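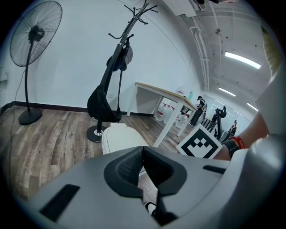
29 Sep 2018
Posted by Oranuch Wattanapong

Four weeks into the semester and the Lodbridge robotics club finally has data! Real data, that we collected ourselves, with grippers we put together ourselves, and I have been grinning like a fool since we got the first folder copied over.

If you read my post from earlier in September you know the plan. Our project this year is called Verkora, and the idea is to teach a small arm to do table chores by showing it how people do them. You carry a gripper around in your hand, you pick things up with it, and the camera on it records everything. Then you train on the recordings. The arm itself is still sitting in pieces at the Arboleda lab waiting for a shoulder bracket, so for now we are the arm.

The thing I keep telling new members is that holding the gripper is a skill. I thought I'd be great at it (I use tongs every day, how hard could it be?) and my first batch was awful. I moved way too fast. I kept turning my wrist in ways our arm can't manage, and I'd drop the cup from an inch up when I should have set it down. Gangadharan Sastry went through my clips with me and was very kind about it, and then made me delete nearly all of them.

So now we have a few house rules. Start with the fingers open. Go slow enough that it feels silly. Pause before the grasp, pause after it. If you fumble, finish the motion anyway and mark it as a fumble, and don't try to save it halfway. Swap people when your hand gets tired, even if you feel fine, and especially if you're on a roll.

The marker cards took us a whole evening. We use the square black and white kind to work out where the gripper is, and the first set came out of the printer slightly shrunk thanks to a "fit to page" box that one of us left checked. (It was me.) Every distance was off and we blamed the lens, the code, and the calibration, in that order, before Gangadharan got a ruler out and measured the card. Please measure your cards. We reprinted, glued them on stiff backing, and the tracking settled down right away.

The lens, by the way, was innocent. It's a very wide fisheye and I've grown to love it. It bends everything like a Christmas ornament, but it takes in nearly the whole room, lights and ceiling and the fan in the corner and whoever is standing around by the tables, and all that background gives the tracking plenty to hold on to. A blank white wall up close is the worst thing you can feed it. We learned to turn a little so it gets a view of the clutter.

Where we are now: 2413 clips recorded, and more than 1000 of those checked by a second person. Checking is slower than recording and a lot less fun, so we put music on. The small training run we tried on the first batch learned to reach toward a cup and then hover there like it was thinking about its life. I was thrilled. It reached!

Next up is the Civia student meet, where we get nine minutes to show what we have. I would love to bring the arm. I'd settle for the arm's lower half and a good video. If the bracket shows up I will be in the lab until they lock the doors, and if you're at Lodbridge and want to try a gripper, come find us. You don't need to code. You need patience and a steady hand, and we can lend you some of the patience.

Comments (3)

tinkerbell_pat: The fit to page thing got our team last year too. We lost two days to it!

Marcus R.: Do you record the finger opening separately or get it from the video?

Oranuch: From the video for now, Marcus. It gets confused when the fingers are almost closed, so I may write a post on that once we've fixed it.

Recent posts
We have a project name!
How not to glue a finger pad
Notes from our first club night
Waiting on a bracket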